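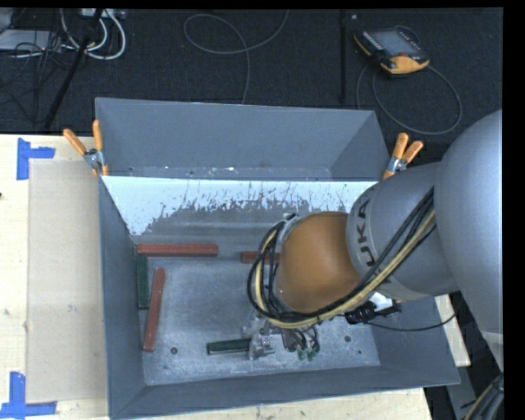
Kirdale bin picking cell down for a day after cable snag

Wed 19 June

Well, so much for our quiet week! The bin picking cell at Kirdale stopped itself on Monday afternoon and stayed stopped until the next day, and enough people have asked me in the hallway what happened that I figured I'd just write it up.

Short version: a cable loop at the wrist caught on the rim of the bin while the arm was coming back up, the controller saw a force it didn't like, and everything shut down the way it's supposed to. No one was hurt. No one was inside the fence either, which I was very glad to be able to write on the form.

Longer version, for those of you who like that sort of thing. We were in the middle of the endurance run for Brudari, which is 4,000 picks of the red and green bars out of the metal bin, same program all the way through. Issa Yammine was at the desk and I was eating a very late lunch. The arm had gone in for a bar close to the wall, which means the wrist has to roll a long way over to get the jaws in at the right angle, and when it rolls that far the cable bundle gets pushed out sideways. We've all seen it brush the edge before. This time it hooked. Issa heard a twang (his word) and then the brakes, and by the time I got there with my sandwich the pendant was showing a collision stop and the arm was just sitting there with a bar still in its grip.

We had done a bit over 400 picks, so yes, that's annoying.

Getting it free took 55 minutes, mostly because we did it by the book. Martim Garcia came down from Tornier's side of the building, we locked out the cell, released the gripper, and then jogged the arm off by hand in the slowest mode there is. The damage is smaller than I feared: one air line kinked at a fitting, and 2 of the wires in the sensor cable had their insulation rubbed through. Martim thinks the rubbing is older than Monday and has been going on for weeks. I think he's right, and I also think I should have looked, so that one's on me.

What we've changed so far: the air line and the sensor cable are new, the bundle is tied in shorter at the wrist, and the program won't take a bar near the wall if the wrist has to roll past the new limit. It skips that bar and comes back once the others have moved. That makes it slower (Brudari know, and were nice about it). The cable check is now on the morning sheet, so please do it and initial it, even if you're in a rush.

Still open is the proper fix, a guide that holds the bundle in along the arm. Maddocks quoted us for one back in December and we put it off to save money, ha. I've asked them for a fresh price and will post it when it comes in.

The run has started over from zero. If you see the arm doing something odd near the rim, hit stop first and come find me or Issa after. You won't get any grief for it!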